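## October in the robot club

Our student club has chosen the task for the winter competition. The robot must put bowls one inside the other, with two arms, and no person may touch the table during the run. We call our project Stundari. The rules allow up to 18 tries per team, and the jury keeps the best 3.

I am responsible for the grasping part. In the first weeks I thought that the arms would be the difficult thing, but the planning for them was ready quite early. The fingers take all my evenings now. A bowl has a round wall, and the finger must come to the rim at a good angle, or the bowl slides away on the smooth table.
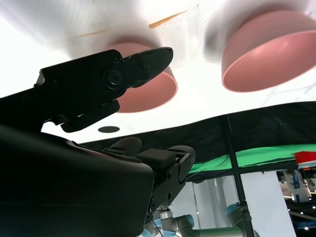

Kidley wrote under my last post that we should close the fingers more slowly and forget about the angle for now, because a slow grip forgives a bad approach. I tried this idea in the evening with half of the speed. I think it is partly right, but the slow grip costs time, and in the competition the time is counted too.

So I made a small table with all our recorded runs. There are 322 of them, and in 207 the bowl was released in the correct place. Most of the other runs have the same problem: the thumb arrives too late and the fingers push the rim before it.
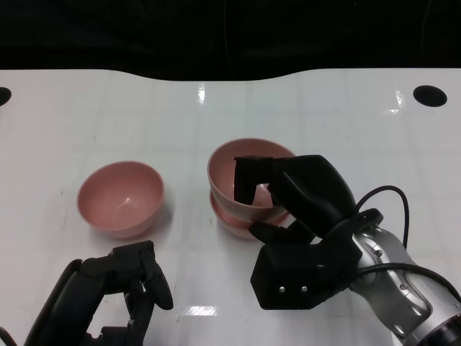
My next step is to give the thumb its own start time in the program. I also want to write the log in a better format, so the new members can read it without asking me every time. If somebody has experience with thumb timing, please write to me in the comments. I read them usually after eight in the evening.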